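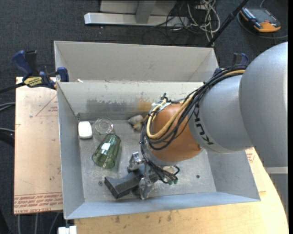
The KUKA arm at the pick bin, gripper down. The second bin stands directly behind.

Visit report: bin-picking cell, Wirnimlow workshop, Lekilbridge
Written up by Jolene Pryor, maintenance planning

Four of us went to Lekilbridge in April to look at how a small picking cell is kept running between jobs. The hosts were Hemi Wihongi, who runs the cell, and Vilmos Balogh, who does the wiring and most of the repairs. Bevan Quinlan and Rawiri Rakena came from our side along with one of the apprentices. We arrived at 8:40 a.m. and left after lunch. I was asked to concentrate on setup, cable care and spares, so the software gets little space below.

Layout

The cell is one KUKA arm working down into an open gray metal bin. A second gray metal bin stands directly behind the first. The front bin sits on a light wooden tabletop with a curved edge, and it is held with blue and black bar clamps. Rawiri asked why it was not bolted. Wihongi's answer was that the bin position changes too often. When a job needs a different reach, the clamps come off, the bin moves, and the position is taught again. Bolts would mean drilling a table that is also used for other things.

The drawback is drift. A clamped bin can creep when the gripper pushes against a wall, and the walls show plenty of scuffing. The rule at Wirnimlow is that both clamps are checked by hand at the start of each shift and again after any collision stop. If a clamp has to be retightened by more than a quarter turn, the bin reference is retaught before the next pick. The shop log had 5 reteaches against this cell for the previous month, and 2 of those followed a collision.

Reference check

The reference routine is simple. The arm is jogged at reduced speed to three touch points on the bin rim, with the gripper closed, and the readings are compared with the stored values. Anything over 2 mm on any axis is a reteach. Balogh does this with a paper strip between fingertip and rim, stopping when the strip drags. Bevan thought a probe would be quicker. It would be, but the strip costs nothing and the tolerance does not call for better.

The routine takes 10 minutes with one person and a little less with two. We watched it once from start to finish. One point came up at 1.5 mm and was left alone.

Cabling

Most of our questions were about the cables, and most of Balogh's working time goes there too. A thick bundle of black cables runs outside the arm, over the gray segment marked KUKA, across the orange wrist and down to the gripper. A pale yellow cable runs with it and makes a wide bend in front of the wrist. The slack is deliberate. An earlier version was dressed tight to the housing and failed at the wrist within weeks, always on the inside of the bend.

The present arrangement has its own problem, which is snagging. A loose loop beside a gripper working inside a bin will sooner or later touch a wall. The path planner has been given a larger keep-out volume around the wrist to allow for it, and the arm is not permitted to approach the back corners with the wrist rotated past a set angle. That costs some reach. Wihongi accepts the loss.

Silver-white tape is wrapped around part of the wiring next to the wrist. Balogh regards tape as a temporary measure only. His procedure for a damaged jacket is as follows.

Stop the cell and lock out the supply.
Release the bundle from the wrist back to the first fixed point, leaving the gripper end connected.
Flex the suspect length by hand while a second person watches the continuity meter.
If continuity holds, wrap and log it, with a replacement date.
If it does not, replace the whole run. No splices forward of the fixed point.

The last line was repeated to us twice. A splice there stiffens the bundle, moves the bend to the end of the splice, and the next break appears at that spot. Replacement runs are made up in advance and kept coiled on a hook with the length written on a tag.

Gripper

The gripper has metal fingers, bare at the tips. Rubber pads were tried and dropped after they picked up debris from the bin floor. Finger wear is checked monthly with a straightedge. The fingers are removed as a pair, even when only one is marked, and the opening is recalibrated against a gauge block. The log showed 1,060 cycles on the current pair.

Test objects are kept mixed on purpose. There was a green glass tumbler on its side, a clear drinking glass, a dark block-like piece and a few smaller items. Glass is the hard case for the vision side, and the clear one especially, as its outline is faint against gray metal. A glass that chips is taken out of the set at once and the bin is vacuumed before the arm moves again.

Housekeeping

The area outside the bin is less tidy than the log. Cables lie across the carpet in several places, and there is a tangled pile of them near a metal base. Bevan raised this as a trip point. Wihongi agreed and said a covered channel from Jelden had been priced but not ordered. A flat board of cell-cast acrylic, still in its protective paper, was lying beside the bin. It is to be cut for a side guard once the final bin position is agreed.

Spares

The spares shelf holds one full cable run, one finger pair, a box of connectors and a set of wrist cover screws. The connectors come from Zhong and have the longest lead time of anything on the list, so the reorder point is set high. Rawiri photographed the shelf labels and will send them round.

Points to follow up at our end

Quarter-turn clamp rule: adopt on both of our picking cells, Bevan to write the check sheet.
Cable runs: measure ours and make up one spare of each length.
Splices: find out how many we have forward of the fixed point. Rawiri thinks at least one.
Paper strip check: try it against our probe on the same bin and compare the readings.

Balogh has offered to look over our cable routing if we send drawings before the end of the month.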